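How to clean a microwave and reheat food on a plate

Most small white microwaves with a dial work in the same way, and they all need the same care. I wrote this for the shared kitchen at Flustora, where Malathi Sundaram asked for one page that could be pinned up, and I have added to it a little after questions from Kamala Salian.

Before you start

Switch the microwave off at the socket and pull out the plug. Stand the oven on a flat table with some space at the back, and check that the door can swing fully open without hitting anything. If the door opens to the left, keep that side of the table clear and put the food down on the right.

Cleaning the inside

1. Put a bowl of water with two slices of lemon on the turntable. Plug in, heat on full power for 7 minutes and leave the door shut for another 10.
2. Unplug again. Take out the bowl with oven gloves, then lift out the plate.
3. Wipe the roof first, then the walls, then the floor.
4. Go round the door seal with a damp cloth. Crumbs here stop the door closing properly.
5. Wash the plate in the sink and dry it before you put it back.

Don't scrub the perforated panels — a soft cloth is enough, and water should not be pushed into the holes.

Putting food in

Open the door as far as it will go. Set the food in the middle of the plate and keep your sleeve off the door frame.

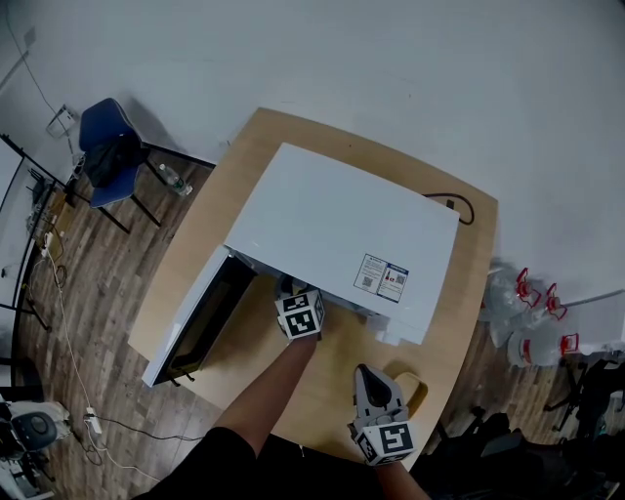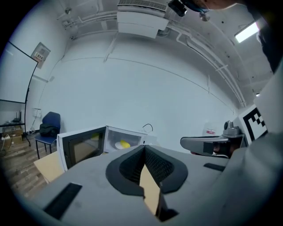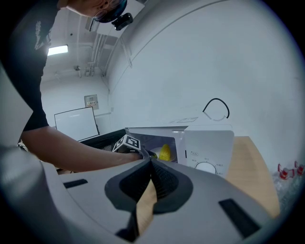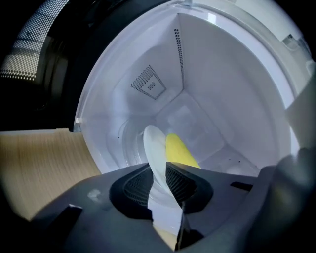
Corn on the cob goes in with a spoonful of water under a loose cover. Turn it over halfway. A single cob takes a few minutes on full power, but ovens differ, so begin with a short time and add to it.

Close the door until it clicks and then turn the dial. On the older dials you need to go past the short times and come back, or the timer stops early.

Let the food stand for a minute before you lift the plate out. It may be much hotter underneath than on top.

Afterwards

Wipe up spills the same day. Leave the door open for a while if the walls are damp. Murali Raju keeps the spare plates in the cupboard by the sink — ask him if yours is chipped.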